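Lohnt sich ein neues Netzteil bei einem alten Büro-PC wirklich wegen der Stromkosten?
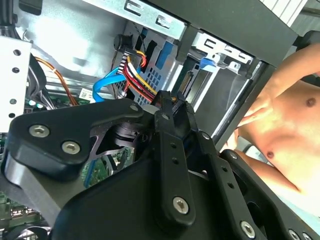
Mein Rechner läuft im Homeoffice an 200 Tagen im Jahr, meist von morgens bis abends. Der Verkäufer im Laden will mir ein Netzteil von Tulent andrehen, 117 Euro, und behauptet, das hätte ich über die Stromrechnung schnell wieder drin. Auf Nachfrage kam keine einzige Zahl, nur »der Wirkungsgrad ist viel besser«. Besser als was? Das alte ist ein No-Name mit 379 Watt auf dem Aufkleber (komische Zahl, steht aber so drauf). Am Steckdosenmessgerät zeigt der PC bei Office und Browser 54 Watt an, ohne Monitor.

Ich habe den Verdacht, dass mir hier Umweltgewissen verkauft wird. Hat das mal jemand nachgerechnet? Erfahrungsberichte der Sorte »läuft super, fünf Sterne« helfen mir nicht.

Gruß
callosari
20. Dezember 2019

Kiyoshi Ueda
Dein Verdacht ist berechtigt, rechne es selbst durch. 54 Watt mal acht Stunden mal 200 Tage sind 86,4 kWh im Jahr. Bei 30 Cent pro kWh zahlst du dafür knapp 26 Euro, und zwar für den ganzen Rechner. Nimm großzügig an, das neue Netzteil drückt den Verbrauch um zehn Prozent, dann sparst du 2,59 Euro im Jahr. Bis die 117 Euro drin sind, vergehen 45 Jahre.

Dazu kommt, dass die Wirkungsgrade auf der Packung bei bestimmten Laststufen gemessen werden. Dein PC dümpelt weit darunter, und was das Gerät dort leistet, steht meistens nirgends. Falls du trotzdem tauschst: kleiner kaufen, 300 Watt reichen für so eine Kiste locker. Ein Grund für den Tausch wäre für mich eher das Alter. Wenn es pfeift, verschmort riecht oder der Rechner unter Last ausgeht, dann raus damit. Das Netzteil selbst bitte nicht aufschrauben, die Kondensatoren halten ihre Ladung auch ohne Stecker.

bainbridge_04
Kauf dir halt einen Laptop, der braucht viel weniger. Mein Wasserkocher von Bodum zieht in fünf Minuten mehr als dein PC in einer Stunde, fang doch da an zu sparen.

Moppel
Die Rechnung oben stimmt so weit, aber schau auch auf den Verbrauch im ausgeschalteten Zustand. Manche alten Netzteile ziehen da noch ein paar Watt, rund um die Uhr, auch im Urlaub. Eine Steckdosenleiste mit Schalter löst das für wenig Geld. Viele billige Messgeräte zeigen unter fünf Watt allerdings Fantasiewerte an, darauf würde ich nichts geben. Ich habe mir im Februar bei der Stadtbücherei eins ausgeliehen, und das lag im Standby deutlich neben meinem eigenen. Welches von beiden recht hatte, weiß ich bis heute nicht.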